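Progress report to Brillorance - household robot safety guidance, work package 2
From: Golnar Nouri, Dranum
Period: March, plus the tail end of the month before

Short one this time, Kalevi is on the test rig most days and I'm writing this between calls.

Where we are. Draft 3 of the kitchen rules is out to the partners. Grarkon sent comments, Vídalín hasn't yet. Draft 3 is shorter than draft 2, 35 clauses, mostly by cutting the stuff that just repeated the machine maker's manual.

Main changes:
Speed near people. One cap for the whole arm, elbow included. Draft 2 only covered the tip and Grarkon rightly complained.
Force. Contact limit is now tied to body area. Numbers still open, see below.
Heat. Any cooktop counts as hot until the robot has its own reading that says otherwise. A switched-off knob is not a reading.
Cords. Keep-out zone around any power cord the arm could snag. Kalevi wants it wider, I want it so a normal kitchen still works. Unresolved.
Stop button. Reachable without leaning across the work area. Tested at the start of every session and written in the log, with initials.

Trials. 200 sessions planned, 100 done. Logs are complete for all of them except a handful from the first week where the stop test line was left blank. We count those as failed for the log clause, even though the runs themselves were fine. Operators have been told.

One thing we didn't expect - the pre-session check takes too long. Around 800 seconds the first time a new operator does it, and people start skipping lines. Kalevi is cutting it to one page. The rule will say what has to be checked and leave the order to the site.

Clutter. Draft 2 asked for a clear counter before start. We dropped that. Real kitchens aren't clear and a rule everbody breaks on day one is worse than none. New wording: glass, sharp things and open liquids out of reach of the arm unless they are part of the task, everything else may stay.

Problems. Contact force numbers are late. Second sensor came back from calibration with the wrong certificate so we can't use its readings yet. No cost to you, but it pushes clause 12 into the next period.

Next: one page checklist, Vídalín comments, second half of the trials, force numbers if the certificate gets fixed. Budget is on plan, sheet sent seperately.

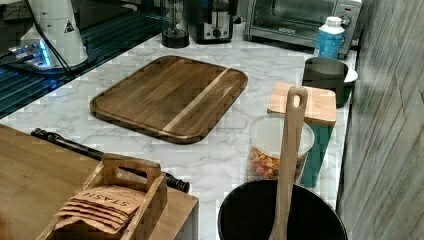
Need from you: a yes or no on publishing draft 4 openly, before we send it round. Kalevi Peltonen is the contact for anything on the trials, me for the text.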